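首页 产品 案例 博客 招聘 联系我们

博客 > 工程实践 > 人物访谈

离线优先的账，迟早要算：访Jeltimia移动端负责人迪特·布伦杜姆

迪特·布伦杜姆（Ditte Brøndum）在Jeltimia管移动端，手下的产品是一款给水果批发和冷链仓库用的进货应用，名字叫Sumar。验货员拿着手机在库房里走，扫码、拍照、填等级，数据同步到后台。库房里经常没有信号，所以应用从第一版起就要能离线使用。

她加入的时候，Sumar的第二版刚上线不久。“应用商店里的评分还可以，但是客服那边的工单很难看。”她说，“最多的一类是‘我早上填的单子没了’。单子其实还在，在本地数据库里，只是界面上不显示。用户不会去区分这两件事。”

问题出在同步。第二版的做法是每次联网就把整张单子传上去，以最后写入的时间为准。两个人同时改一张单子，后到的覆盖先到的。手机时钟不准的时候，先到的也可能覆盖后到的。

“我们有一家客户，验货员的手机慢了七分钟。”布伦杜姆说，“他改什么都不生效。他换了三次密码，以为是账号的问题。”

团队花了一个月讨论要不要重写同步层。后端的埃科·达尔科（Ekow Darko）主张改成操作日志：手机上不存最终结果，只存每一步改动，联网后按顺序发给服务器，由服务器合并。布伦杜姆起初反对，她担心日志越积越大，旧手机扛不住。

达尔科后来做了一个测试，模拟一台手机连续离线工作一整天，产生300条改动，再一次性上传。在团队手里最旧的那台测试机上，上传和合并用了28秒。布伦杜姆看完结果就同意了。“28秒不快，但是可以放进度条。丢单子没有办法放进度条。”

重写从七月开始。他们没有停掉旧的同步，两套并行，新的那套只写不读，每天晚上比对一次结果。比对脚本是达尔科写的，头一个星期报出来的差异有130处，大部分是旧逻辑的错，也有十几处是新逻辑的错，其中最麻烦的一处和删除有关。

“一个人在离线状态下删了一行，另一个人在线改了同一行。”她解释，“该听谁的？技术上怎么做都行，得去问仓库的人。”

仓库的人给的答案是都留着，标红，让班组长决定。这个做法后来写进了产品说明，也成了界面上唯一一处会主动打断用户的弹窗。
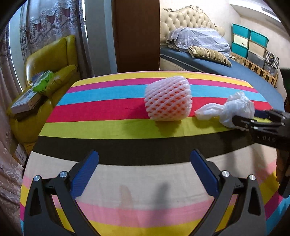 照片与弱网上传

单子的文字部分解决以后，剩下的是照片。一张验货单通常附几张照片，多的时候有十几张。旧版把照片和表单放在同一个请求里，只要有一张照片传失败，整张单子就跟着失败，然后从头再来。

新版把两者拆开。表单先走，照片进单独的队列，分块上传，断了从断的地方接着传。后台收到表单后立刻显示，照片的位置先放一个占位格，传到一张换一张。

“这里有一个产品上的争论。”布伦杜姆说。采购方希望照片没到齐之前，单子不能算完成；验货员希望填完就能下班。最后的折中是给单子加了一个“待补照片”的状态，采购能看到，但不能据此拒收。

压缩也改过。之前在手机上把照片统一压得很小，有采购抱怨看不清果皮上的斑点。现在默认保留较高的清晰度，检测到网络很慢时先传一张缩略图，原图等连上无线网再补。布伦杜姆提醒，这样做要给用户看得见的存储占用，否则手机满了，用户只会觉得是应用坏了。“我们在设置页里加了一行字，写明还有多少照片没传、占了多大空间。开发只用了半天，客服那边很高兴。”

灰度发布

新版没有一次性推给所有人。团队先选了一家合作时间最长的仓库，在那里放了50台设备，跑了三个星期。负责对接的吉内特·库尔图瓦（Ginette Courtois）每天早上六点在群里收反馈，那是交班的时间。

“六点这个时间是她定的，我开始觉得太早。”布伦杜姆说，“但是过了七点，验货员就全在干活，不会有人回你消息。”

灰度期间出过一次事故。安卓端的一个后台任务被某些机型的省电策略杀掉，队列停在那里不动，界面却还显示“同步中”。库尔图瓦从一句“今天转圈转得久”里发现了问题。团队的监控当时没有报警，因为监控只看失败的请求，而那些请求根本没有发出来。

之后他们加了一个指标，记录本地最早一条未上传改动的年龄，超过四小时就报警。布伦杜姆认为，如果只能给离线应用留一个监控指标，她会留这个。

关于框架

我问她有没有考虑过直接用现成的同步框架。她说考虑过，团队试用了Rallix的方案，文档写得清楚，接入也快，但它的冲突处理是固定的，没有办法做成“都留着，让人决定”。如果业务上不需要这一步，她会推荐用现成的。

“自己写同步层的代价主要在后面。”她说，“每次改表结构，你都要想，三个星期没联网的那台手机怎么办。我们真的有这样的手机，放在冷库的抽屉里，旺季才拿出来用。”

他们现在的规矩是，服务器至少兼容往前四个版本的日志格式。再旧的客户端连上来，会被要求先上传本地数据，然后升级，顺序不能反。这条规矩写在代码审查的清单上，改表结构的合并请求必须附一份旧版本上传的测试记录。

目前团队在做的是多仓库之间的调拨单。一张单子要经过两个仓库，两边可能都离线。达尔科已经写了第一版设计，布伦杜姆还没有批。她的意见是先去仓库里跟两个班，看看交接的时候纸质单子是怎么走的，再决定字段。

标签：移动开发 | 离线同步 | 灰度发布 | 团队访谈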